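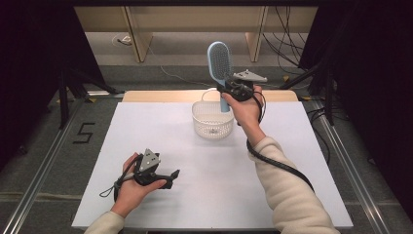
A light blue hairbrush above a small white basket.

Balero Class Log
July, by Ainhoa Figueroa

Welcome to the Balero class log! It covers every group session we ran at the Bellero Street gym last season, from the early barbell club to the Tuesday night rowing class that got so loud we had to shut the windows. If you coach, or you just love a good attendance table, dig in!

What's in it

There are 186 sessions in sessions.csv, one per row. Each row has the class name, start time, coach initials, sign-ups, and how many people checked in at the desk. The 11 class names are spelled out in classes.csv, along with the level and the usual length in minutes.

A blank in the check-in column means the desk tablet was down. A zero is a real zero — we had two of those, both at 6 a.m.
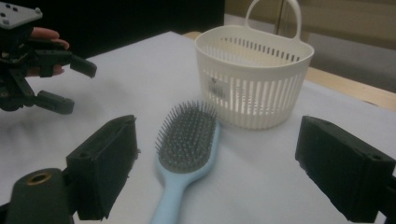 Start times are local and use the 24-hour clock. Drop-ins count as check-ins but never as sign-ups, so a popular class can show more people on the floor than on the list (the kettlebell class does this all the time, and I love it). Sign-ups close 15 minutes before the start.

Known problems

Kaiwen Shen and Nelli Keskinen swapped classes a few times in spring and the coach column still shows the old schedule. Mobility was renamed Stretch and Reset partway through; both names are kept.

No member names or card numbers are in the files. Please keep it that way if you merge in your own gym's data, and do send it over — I would be thrilled to compare!

Thanks to Alby Gilchrist for typing up the paper sheets.

Contact: Ainhoa at the Balero front desk | © Balero | Back to top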